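Sidordale Parents Board > Toys and Playrooms > Block shapes vanishing, how do you store yours?

maplemuddle
Jun 27, 2018
OK so we have one of those big mixed bags of colored shape blocks (cubes, cylinders, stars, hearts, the triangle ones) and my two have spread them through the entire house. I found a star in the dryer. The bag said 200 pieces and I'd bet we're down to half! I bought a Pemia bin with a lid and they just tip it over and walk away. What do you all do? I don't have a playroom, only one end of the dining room, and we need to eat there.

tidyish_in_dantas
Small sets. Put most of them up in a closet and leave out 8. My kids played longer with 8 blocks than they ever did with the big bag, and I can see from the doorway if one is missing.

rowboat77
Eight?? You can't build anything with eight blocks. Mine would riot. We keep 40 out and that's already stingy.

tidyish_in_dantas
They aren't really building at that age though, they're lining things up and putting the red ones together. If yours are bigger then sure, 40.

grainandglue
I'm with the small set people, but what helped us more was giving the blocks a board. A plain flat piece of wood, pale maple look, nice stripy grain. Blocks live on the board. If it's on the board it's being played with, if it's on the floor it goes back in the jar. I did not expect a three year old to care about this rule and she is now the enforcer of it.

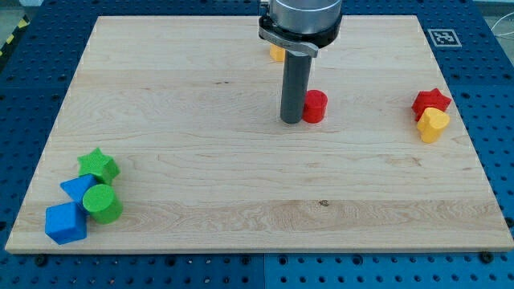
The other nice thing is you can leave a game half done. Mine makes little groups, a star next to a heart, a cube shoved up against a triangle, and she gets really upset if you sweep it all into a bin at dinner time. With a board you just pick up the whole thing and slide it on top of the sideboard (slowly, the cylinders roll if they're on their sides).

maplemuddle
Oh I love that. Does it have an edge on it? I'm picturing everything sliding off on the way to the sideboard.

grainandglue
No edge on ours. I thought about gluing a strip around it but then she couldn't push things on and off, and she likes doing that.

rowboat77
I'd want the edge. We had a flat tray from Adau and the cylinders went straight off it and under the fridge. Every single time. Stand them up on their ends, you say, well you tell that to a two year old.

pocketlint
Cookie sheet! It has a lip already and you own one.

grainandglue
Too loud for me, we have downstairs neighbors. Wood is bad enough.

tidyish_in_dantas
Felt underneath the board fixes the scraping, by the way. The stick-on kind sold for chair legs.

maplemuddle
Going to try a board with a small set on it and the rest in the closet until September, when my oldest starts school and I might have the energy to sort them. Thanks everybody. Also found two more hearts while typing this, both in my boot.

pocketlint
Check the other boot.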